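Home | News | Events | Departments | Contact

Student robotics project enters its second stage

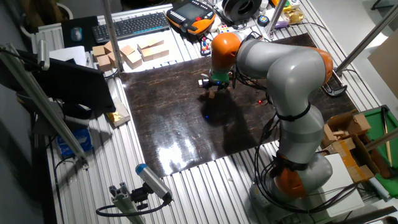
The Whitlock student robotics project has moved on to its second stage, in which teams are asked to programme a robot arm to pick up small wooden blocks and place them according to a set plan. The project is open to students from all departments and is led by Inna Nechyporuk, with technical support from Zoia Nechyporuk.

Work in the first stage was limited to simulation. Students who completed it have now been given time on the arm itself, in sessions of 90 minutes. Each team is responsible for its own program and for a written log, in which failed attempts must be recorded as fully as successful ones. A total of 19 students are taking part at this stage, several of whom had no experience of programming before joining.

The task set for April requires teams to build a short tower and then take it down again without help from an operator. Marks will be awarded for accuracy and for the quality of the log. Speed will be considered only where two teams are otherwise equal.

The project has received a grant of £2000 from the Zadel fund towards materials and travel. Teams wishing to be considered for the Lernero student competition should inform Inna Nechyporuk before the end of the month. Students who would like to observe a session are welcome to do so, provided that they have completed the laboratory safety form, available from the department office.

Shares: 110 | Comments: 3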